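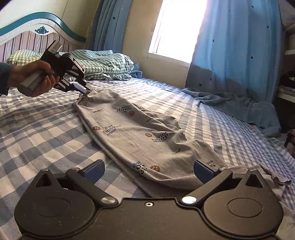
Premwood is a laundry and folding service for households and small guesthouses. We wash, dry, fold and put away, and most of our work is done in the customer's own home. T-shirts make up the biggest share of what we handle, and we fold them on the bed. A bed gives enough room to lay a shirt out lengthwise, smooth the creases from the collar down, and see what is printed on it before it goes into a stack. A light gray heather shirt with "Wine Shop" repeated over it, in navy with a small blue bar under the words, gets folded so that one of those logos ends up on the front. Plain shirts go by color, and printed shirts go by whatever the owner will recognize in a drawer.

How we started

Esi Aidoo started Premwood after nine years running the linen room of a small hotel. She had one customer at first, a family of six with a new baby and a hall closet that would no longer close. She went in on Tuesday mornings, did the wash, folded everything on the parents' bed and put it away before lunch. The family told the people upstairs. By the end of that year she was going to 26 homes and had hired Azlan Osman, who had worked with her at the hotel.

For the first two years there was no office. Supplies were kept in Esi's garage and the schedule was a paper calendar on her refrigerator. We now rent a ground floor unit on Erkmont Street with four washers, five dryers and a folding room at the back. Guesthouse linen is done there. Household laundry is still mostly done in the home, unless the customer has no machine or asks us to take it away.

What we do

Home visits. One or two of us come at a set time each week. We run the machines, fold, hang what needs hanging, and put everything away where you keep it. A normal visit is three hours. If you have a preference about how something is folded, tell us once and we write it on your card.

Fold only. You do the washing and we do the rest. Leave the clean laundry in one place. Many customers leave it on the bed and that suits us fine. Fold-only visits are 90 minutes and can be booked every week or every other week.

Pickup. We collect on Monday or Thursday and bring it back two days later, folded and sorted by person. Each person's things are wrapped separately. Names go on a paper tag pinned to the wrap, never on the clothes.

Closet and drawer days. Twice a year, usually in spring and in October, a lot of customers want to change over their clothes. We take everything out, refold it, box up the season that is ending and label the boxes. Please book early for these. They fill up.

Guesthouse linen. We look after sheets, towels and table linen for guesthouses in town. Prices for this are by weight and we send them on request.

How we fold

New staff spend their first week on T-shirts. Azlan teaches it, and it goes the same way for everyone.

Lay the shirt flat, full length, front side down. Take hold at the collar and draw it straight so the body of the shirt follows. Work the creases out toward the hem with a flat hand. Bring in one side to the middle of the shoulder, turn the sleeve back on itself, then do the other side to match. Fold the hem up to just below the collar. Fold once more for a shelf, twice more for a drawer where shirts stand on edge.

Jersey creases when it sits in a pile, and the hem is usually the worst part. It takes a few passes with the hand. We do not iron T-shirts unless it is on your card.

Sweaters are folded on a table with the arms crossed over the back and are never hung. Fitted sheets are done by two people where there are two people. Socks are paired and laid flat. We stopped rolling them into balls some time ago, after several customers pointed out that it stretches the tops. Towels are folded in thirds the long way, then in half, then in half again, unless your shelf is narrow.

The folding room at Erkmont Street has a clipboard where we log every load of shirts. Last February the count for the month was 2959. Jhun Samonte had been hoping for 3000 and has asked that it be mentioned here.

Things we do not take

We do not take leather, suede, fur, wedding dresses or anything marked dry clean only. We can recommend a dry cleaner. We also do not take work clothes with oil or solvent on them, which are not safe in our dryers. If we find something in the basket that we cannot wash, it comes back to you unwashed with a note.

If a garment is already damaged we will tell you before we wash it. If we damage something, we pay for it. Call or write within a week and keep the item so that we can look at it.

Detergent

We use an unscented powder for almost everything and a liquid for wool. If you would like us to use your own products, leave them next to the machine. We do not use fabric softener on towels. Customers with allergies should let us know at the first visit, and we will wash your things on their own even if you are a pickup customer.

Who we are

Esi Aidoo, owner. Esi does every first visit herself. She walks through the home with you, looks at the closets and the machines and fills out your card.

Azlan Osman, home visits and training. Azlan plans the weekly routes. If you need to move your visit, he is the one who will call you back.

Anisa Pelupessy, Erkmont Street. Anisa runs the folding room and the guesthouse accounts. She came to us from a tailoring shop, and she also does our small repairs: buttons, hems, loose pockets. Repairs are charged separately and we always ask first.

Yusri Sutanto, pickup and delivery. Yusri drives the van on Mondays and Thursdays and on the return days. He will text when he is two stops away.

Jhun Samonte, home visits. Jhun joined last year and does most of the fold-only visits on the east side of town.

We also have four part-time staff who work in the folding room during the summer, when the guesthouses are full.

All of us are employees of Premwood. We do not use contractors for home visits. You will have the same person each week except when someone is sick or on vacation, and we will tell you ahead of time who is coming.

Keys and access

Many of our customers are at work when we visit. Keys are held in a locked cabinet at Erkmont Street with a number on them and no address. They are signed out in the morning and signed back in the same day. If you have a door code, please give it to us by phone. We take off our shoes indoors. Pets are welcome to stay where they are, but we ask that dogs be introduced to us at the first visit.

If we will be folding on your bed, we spread a clean cotton sheet over the covers when you ask for one. Just have Esi put it on your card. Some people prefer that we use the dining table, and that is fine too, as long as it can be cleared.

Where we work

We visit homes within the town and up to 40 minutes by van from Erkmont Street. Pickup covers a smaller area, mainly the center and the east side. If you are not sure whether you are inside it, send us your street name and we will check.

We are closed on Sundays and for the first week of January.

Becoming a customer

Call the office between 8:30 a.m. and 4 p.m. or use the form on the contact page. We will set up a first visit, which takes half an hour and is free. There is no contract. Weekly customers can pause for vacations with a week's notice and keep their time slot. Payment is by card or bank transfer at the end of each month.

There is sometimes a waiting list for weekday mornings. Afternoons are easier, and fold-only visits can usually begin the following week.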